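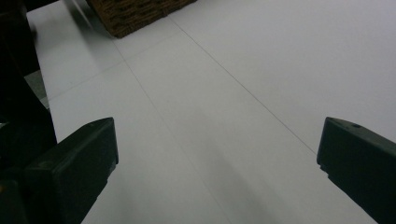
A cool, slightly bluish white on a surface of large flat panels. Faint dark lines show where the panels meet.

Off-white

Off-white is a loose family of colors that are nearly white but have been talked out of it by a small amount of something else, usually yellow, gray, red, green or blue. The family includes cream, ivory, eggshell, bone, pearl, linen and a great many shades named by paint companies after weather, dairy products and coastal villages. There is no agreed point at which a white becomes an off-white, or at which an off-white gives up and becomes beige. Most definitions rely on comparison with a whiter white placed beside it, and so any given sample may change category when the furniture is moved.

The term is used in paint, paper, cloth, ceramics, plastics, dentistry and weddings. The last two of these are the ones most likely to produce arguments.

Terms

In everyday speech "off-white" means a color that the speaker would accept as white if nobody else had brought it up. In the paint trade it means a color mixed from a white base with a small dose of tint. The tint is called the undertone. Warm off-whites have undertones of yellow, red or orange. Cool ones lean toward blue, green or gray. A neutral off-white is one whose undertone has not yet been noticed.

Some names have settled into fairly steady meanings. Cream is yellow enough to be seen as yellow by anyone who looks twice. Ivory is paler than cream. Eggshell is a pale, warm shade in clothing and a level of shine in house paint, a double use that has led to many short conversations at store counters. Bone is a grayer relative of ivory and is popular for shoes. Ecru comes from a French word for raw or unbleached, and is used for cloth by people who feel that "unbleached" does not justify the price.

"White" itself offers little firm ground. Snow is blue in shade and pink at sunset. Milk is slightly yellow, and skim milk slightly blue. Writing paper sold as bright white is often treated with brighteners that give off a little blue light under daylight, and next to it almost everything else in the house qualifies as off-white, including the older paper.

History

For most of the history of painted walls, off-white was what people got. Limewash, made from burned limestone and water, dries to a soft white whose exact color depends on the stone, the sand and the wall underneath. Chalk-based paints gave similar results. Lead white, the standard pale pigment in oil paint for centuries, started out bright and could turn yellow as the linseed oil around it aged. It was also poisonous, a drawback that was known long before it was acted on.

Zinc white came into wide use in the nineteenth century. It was cooler and cleaner in tone, though weaker at covering what lay beneath it. Titanium dioxide, sold as a pigment from the early twentieth century, covered well, held its color and did not poison the painter. Within a few decades it had become the usual base for white paint. For the first time a very clean white was cheap and easy to buy, and people promptly began asking for something a bit softer.

The modern market in off-whites dates from the spread of store tinting machines, which add measured squirts of colorant to a can of base. Before the machines, a store had to stock each shade it wanted to sell. Afterward, the only limits were the size of the card rack and the supply of names.

Measurement

A common way to describe how pale a paint is uses its light reflectance value, a scale that runs from 0 for a perfect black to 100 for a perfect white. Neither end is found in a hardware store. Off-whites sit toward the upper end. The number says how much light a color sends back and nothing at all on the subject of undertone, so two paints with the same value may look like strangers on adjoining walls.

Fuller systems give a color three numbers, one for lightness and two for its lean toward red or green and toward yellow or blue. The distance between two colors can then be worked out. Small distances are hard to see in a large room and very easy to see on a patched spot at eye level.

The Mwakyusa scale, used mainly in the furniture trade, ranks off-whites in 20 steps from "plain" to "committed." It was drawn up to settle disputes over replacement cabinet doors. Step 11 is widely felt to be darker than step 12, and a revised edition of the scale has been in preparation for longer than the first edition took to write.

Light and setting

Off-white is more easily pushed around by its setting than almost any stronger color. A north-facing room in the northern hemisphere gets cool, indirect light, under which a warm cream may look plain and a cool gray-white may look like a wet sidewalk. Late afternoon sun turns most off-whites gold for a short time. This is the time at which houses are best shown to buyers.

Nearby surfaces also matter. Grass outside a large window throws green light onto the ceiling. A red rug will tint the lower part of a pale wall. Even light of one color does not land evenly, and a single sheet of white paint may pass through several shades between the window and the far corner. Owners of such walls sometimes repaint them in a different off-white, with the same result.

Two samples can match under one kind of lamp and differ under another. The effect is called metamerism. It explains why a shirt and a jacket may leave the store as a pair and reach the parking lot as acquaintances.

Naming

Because the colors are hard to tell apart, the names have to do a good deal of the selling. Few paint makers use the word "dirty," though several of the best-liked shades could be described no other way. Names tend to come from food, fabric, stone and fog. Animals appear if they are clean. Fish are rare.

The Grudby company's best-known card lists 40 off-whites on a single fold-out sheet. Among them are Second Napkin, Polite Oat, Church Hall and Quiet Plaster. Customers who bring the card home are advised to view it upright against the wall, in daylight, away from other cards. Church Hall and Quiet Plaster were later found to share a formula. Both were kept, as each had its supporters, and Quiet Plaster continues to be praised for its greater warmth.

In rental property the naming is simpler. Landlords favor a single off-white bought in bulk, known in the trade by whatever is printed on the bucket. Its purpose is to allow touch-ups between tenants. The touch-ups remain visible.

The Skulness harbor front

The town of Skulness is often cited in local planning courses for its rule that all buildings facing the harbor must be "white or nearly so." The rule gave no samples. Over time the row came to include a buttery yellow, a pale mint and one house that visitors tend to describe as pink. Each owner held that the color was nearly white, and each could point to a neighbor whose color was less so.

A later version of the rule named one approved shade, Kodmont White, after the quarry village inland whose stone it was meant to match. Kodmont stone is gray when damp, and the harbor is damp for much of the year. The approved paint was matched to a dry piece. The fine for using any other color was set at 1,000 in the local money and has mostly served as a kind of fee for having a pink house.

Clothing and weddings

Undyed wool, cotton, linen and silk are all naturally some kind of off-white, and true white cloth is the product of bleaching. Ivory has long been a common color for wedding dresses, partly for the reason that silk does not take kindly to harsh bleach. Guests at weddings in many Western countries are expected to avoid white. Whether this covers cream, oatmeal or a pale floral print on an ivory ground is not settled, and the question is usually raised after the guest has arrived.

Aging

Many whites become off-white without help. Paper made from untreated wood pulp turns yellow as the lignin in it reacts with air and light. Oil-based trim paint yellows most in the dark, so the inside of a closet door may be creamier than the outside. Some pale plastics turn the color of weak tea, and rarely all at once, leaving keyboards with a mixed set of keys.

An off-white surface goes through the same changes but is better placed to hide them. Stores list this among its chief benefits, under the heading "forgiving."

See also

Beige
Eggshell (finish)
Limewash
Metamerism
Paint names
Whiteness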